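Enilard Hand-Held Gripper – Set-up and Recording Guide
Section 4. Recording a task by hand: power strip work

4.1 Before you start

Complete Section 3 (mounting and calibration) first. A gripper that has not been calibrated since its last finger change will record a wrong jaw opening, and the session will have to be repeated.

The task in this section uses a multi-socket power strip with one rocker switch per socket. The strip must stay disconnected from the wall outlet for the whole session.

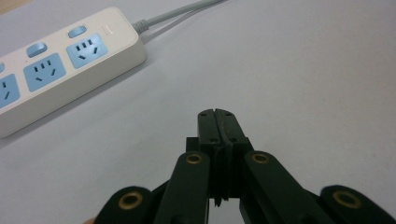
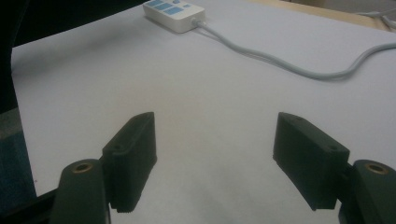 Wrist camera views of a power strip on a white work surface: jaws closed, then jaws open.

CAUTION: Do not insert the fingertips, or any metal tool, into the sockets. The fingertips are fastened with screws and must be treated as conductive.

4.2 Preparing the work surface

1. Clear the area within reach of the gripper. Leave only the objects named on the task sheet.
2. Cover the table if its top is glossy or patterned. A plain matte surface gives the tracker fewer false edges.
3. Place the strip at an angle to the table edge. Change the angle between recordings as instructed on the task sheet.
4. Lay the cord so that it does not pull on the strip. A stiff cord can turn the strip after you let go.
5. Set the room lights and leave them alone until the session is finished.

Note: The strip must not be taped down. The robot arm will meet a loose strip in operation, and the recordings have to show how it shifts under load.

4.3 Recording

1. Hold the gripper by the handle with your index finger on the trigger. Keep your other hand out of the camera's view.
2. Squeeze the trigger fully, then release it fully. The status light changes from amber to green. If it stays amber, go back to Section 3.6.
3. Press RECORD once. Wait for the tone.
4. Bring the gripper in from above the table. Move at a steady pace, slower than you would with a bare hand.
5. To press a switch, close the jaws completely and use the tip of the closed fingers. Press on one end of the rocker.
6. To move the strip, open the jaws wide, lower them over the housing and close until both pads make contact. Do not grip by the cord or by the collar where the cord enters.
7. After each action, raise the gripper clear of the strip and hold still for four seconds – the segmenter uses this pause to separate one action from the next.
8. Press RECORD again to stop.

A standard set is 40 recordings. Change operators after the first set. Sets made by a single person tend to carry that person's approach angle into the trained policy.

4.4 Checking the recordings

Open the session in Baudry and run Check All. Each recording receives a tracking score. Accept 99 and above. Anything lower is moved to the Review folder and is not sent for training until someone has looked at it.

Delete a recording if:
– a hand covered the jaws during the action
– the strip left the camera's view before the action was complete
– the jaws slipped and you corrected the grip more than once

A single corrected grip may be kept. Mark it RECOVERY in the notes field.

4.5 Troubleshooting

Jaw opening reads above zero with the jaws closed: check for dirt or loose pad material along the line where the fingertips meet. Clean, then recalibrate.

Jaws close unevenly: inspect the pivots on both sides of the linkage. Do not oil them. Worn bushings are replaced in pairs (kit 8, Lerberg parts list).

Tracking is lost near the table: raise the starting position and slow the approach. If this does not help, add a marker sheet outside the working area.

For remote-control recording of the same task with the Prallow arm, continue to Section 5.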